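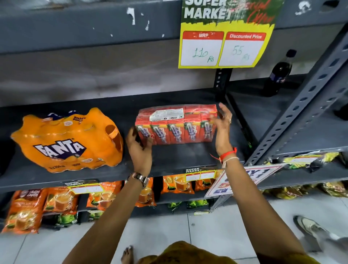 A juice pack being handled on the middle shelf, right next to the Fanta.

New thread, because people keep asking me what "automation" looks like in a grocery store and I think they expect something out of a space movie. So, from the shop floor, January 2018. I do stock and ordering at Mulness, and I've been wanting to write this up for weeks!

Short version: the ordering got automated. The stockroom count got automated. Putting a pack of juice on a shelf so it faces the right way is still hands.

The system is called Wirance. It watches what goes through the registers, compares that with what came in at the back door, and writes the refill list and the supplier orders. We carry 3,042 items. I used to do all that with a clipboard and a very bad spreadsheet.

Drinks and tea were always the worst for me. Everybody buys them, they sell in bursts, and one multipack takes up as much room as a whole row of something else. I'd order on gut feeling, then spend the next week climbing over the result.

Now the refill list comes out 3 times a day on a handheld, sorted by aisle. You walk the store once with your cart instead of zigzagging. My feet noticed before my brain did.

The part I love is what it did to the mornings. We had 2 people in the back counting boxes before opening, every single day. They're both on the floor now, and both of them asked to stay there. One has taken over the whole tea section and moved things around in a way the software never would have come up with (sales went up, I'm just saying).

It gets stuff wrong! In the first week it wanted 126 cases of tea because somebody had keyed in a bulk sale twice. Nima Bahrami caught it on the morning check and called the supplier before the truck was loaded. We now have a rule that any order over the usual size waits for a person to say yes.

Offers are the other weak spot. When a half-price sign goes up, the system needs to hear about it from us. If we forget, it thinks the sudden rush is the new normal and orders for it. So whoever hangs the sign also taps it into the handheld. Took a while to become a habit - I still forget sometimes.

Were people worried? Yes, and I was one of them. What helped was getting it in writing that no hours would be cut before April, and that we'd all sit down again then with the real numbers. I'd tell any store doing this to ask for the same thing, early.

Someone asked about shelf robots. The Bennani branch looked at a Drosari machine that rolls down the aisles and checks for gaps. I'd be curious to try one, but our aisles are narrow and on a busy evening I can barely get a cart through.

Happy to answer questions about the handhelds, the order limits or how we did the training. Back to drinks for me, the noon list just came in.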